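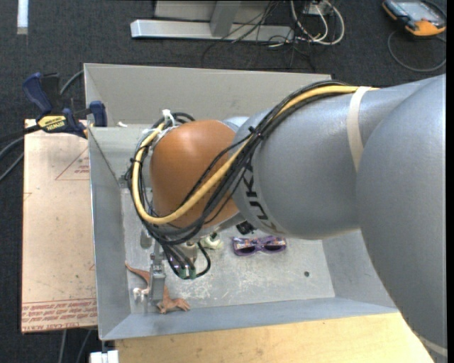

Why do companies have slogans?

A slogan is a short group of words that a company uses again and again. You hear it at the end of an advert, or you see it printed under the company's name. Most slogans have fewer than eight words.

The job of a slogan is to help you remember something. Suppose two shops sell the same kind of biscuit. You walk in with your pocket money and have a few seconds to choose. If one name pops into your head because you know the words that go with it, you may pick that one.

How are slogans made?

Usually a company pays an advertising agency to do it. The people who write the words are called copywriters. They write far more slogans than they need. When the biscuit maker Flusero wanted a new one, its agency wrote 245 of them. Only 34 were shown to the company, and one was chosen: "Flusero, for the last five minutes of break."

Before a slogan is used, it is often tested. The agency read the Flusero slogan to 500 people, then rang them a week later to ask which words they remembered.

What makes a slogan stick?

Rhyme helps. So does alliteration, when words start with the same sound. Heitmann, which makes raincoats, used "Wet weather? Wear one." Say it aloud and you will hear the W sound three times.

A tune helps too. A slogan that is sung is called a jingle.

Can a slogan say anything it likes?

No. In the UK, adverts must not mislead people. If a company says its glue is the strongest you can buy, it must be able to prove it. A slogan such as "Jernmont makes mornings better" is different, as it is an opinion and most people understand that.

Why do slogans change?

Sometimes the words start to sound old-fashioned. Sometimes the company begins selling something new. Clasirik used to say "The pencil people", but then it started making paints as well, so it dropped the slogan one November and wrote another.

Try it yourself

Choose something plain, such as a spoon or a sock. Write ten slogans for it, none longer than six words. Read them to someone at home, and ask the next day which ones they can remember.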